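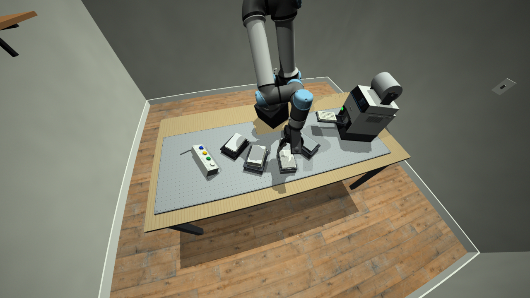 Bralla is the trade wholesaler for Diron tripods, light stands and studio backgrounds, supplied from our warehouse in Flollunstead. We sell to camera shops, hire firms and schools. Background rolls should be cut on a flat surface – a perforated board with a wooden border is fine if you put card under the paper first.

Who can open an account?
Any registered business that sells or hires out photographic equipment. We do not sell to the public, but we can give you the name of a shop near you.

Is there a minimum order?
The first order must come to at least £271 before VAT. After that it is £74. Orders below this are held until you add to them.

How long does delivery take?
Stock items leave us the next working day. Background rolls over two metres go by a separate carrier and take longer, especially in November.

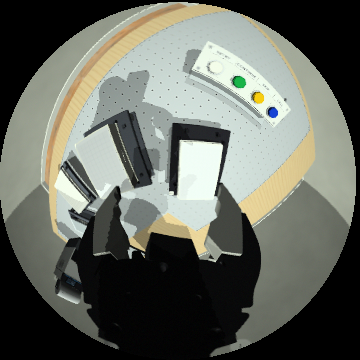 Perforated work surface with control panel and round push buttons

Do you stock Mathebula lamp heads?
Yes, the full range, and spare tubes for the older models. The 34 mm adaptor is sold separately.

Can I return goods?
Unopened goods can come back within 30 days. Cut paper cannot – please check the colour number before you unroll it.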